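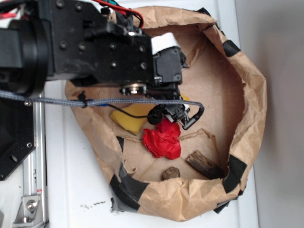

A small two-finger gripper over the paper bag at the sorting table, Jurbridge.

I went to the Jurbridge open day in November with one question, the same one I took to two others last year: can any of these machines do a chore yet? I don't mean a chore at a trade show, on a stage, with a person in a headset talking over it. I mean the kind of job you would hand to a twelve-year-old on a Saturday.

Jurbridge is a shared workshop building out past the rail yard. Three tenants had their doors open. Zurnia works on small arms for light picking jobs, Lefèvre does laundry handling for hotels, and Stulano sells a floor-cleaning cart to grocery stores. The doors opened at 10 and I was there until they started stacking the chairs.

Parking is in the back lot, and you have to go all the way around the building to get in. The sign on the front door was for last year's event.

Zurnia

I started here, and it was the room I spent the most time in. Noémie Boyer runs the test benches and was doing most of the talking. She was patient with some basic questions, several of them mine.

The job was picking loose things out of a brown paper bag. The sides of the bag had been rolled down to make a low bowl, with black tape on the rim to keep it in shape. Inside were a yellow sponge, a wad of something red and crumpled, some torn strips of brown paper and a couple of bits of wood, one of them dark and rough like bark. It looked like the bottom of my junk drawer after a kid has been through it.

I asked why they didn't use a plastic tub. Boyer said a tub is too easy. It stays where it is, and a gripper can press on the side without changing anything. Paper moves when you touch it, so the arm has to cope with a container that may not be the same shape on the second try. She also said people at home put things in bags.

The sponge is the favorite with visitors because it gives when you squeeze it. If the fingers close a little off center they still have hold of something. The torn strips are the hard part. They lie almost flat on more paper of nearly the same color, and a fingertip can slide right across them. I watched nine or ten tries at a strip and saw two come up. One of those dropped before it got to the tray.

The bench log on the wall gave 2403 attempted picks since they set up this test, all objects together. I asked for the success rate and Boyer gave it by object, which I thought was fair. She was comfortable with the sponge and the wood. On the strips she said, "Ask me in the spring."

Speed is the other problem. I timed a few picks on my watch and the ones that went well took 8 seconds or so from the start of the reach to the drop. A person would have dumped the bag on the table and been done in less than that. Boyer agreed and said speed was not what they were working on this year. The arm is small and light, and they want it to be safe to stand next to before they make it quick.

Lefèvre

Lefèvre's room is across the hall and much warmer. Two dryers were going the whole time. Their machine takes a hand towel from a pile, finds a corner, finds a second corner and feeds it to a folder. The folder is an ordinary commercial one and has been around for years. The new part is the corner finding.

It worked on most of the towels I saw. It did not work when two came up together, and then a staff member reached in and pulled them apart. I counted that as a fail, though the staff member didn't seem to. They said hotels already have somebody standing there, and that person can now watch two lines. That may be true, but it isn't the same as the machine doing the laundry. They had no fitted sheets out. I asked, and got a laugh.

Stulano

Rafferty Mahmoud took a group of us around the floor cart. This one is a product you can buy, and it shows. It scrubs an aisle, goes around a pallet and goes back to its dock. Mahmoud said one of their store units had logged 2862 hours and was on its second set of brushes.

He was clear about what it won't do. It doesn't pick anything up. If there is a receipt or a grape on the floor it pushes it along or runs over it, and somebody has to walk the aisle first. I asked if he had been next door to see the arm. He had, and said he would want one on the front of the cart if it could pick up a receipt. That comes back to the torn paper strips again.

So, chores?

Floors, yes, if they are flat and someone has tidied. Towels, partly, with a person close by. Emptying a bag of odds and ends, not at a pace I would put up with at home, though it is closer than I expected after last year. I'd have said then that a rolled-down paper bag was a mean thing to give a robot.

Practical notes for anyone going next time: admission was free, coffee was $2 and ran out before noon. The talks upstairs were hard to hear over the ventilation. Zurnia's room gets crowded after lunch, so go there first. Lefèvre would not let us photograph the corner-finding part. The elevator was out, and the only other way up to the talks is the stairs at the north end.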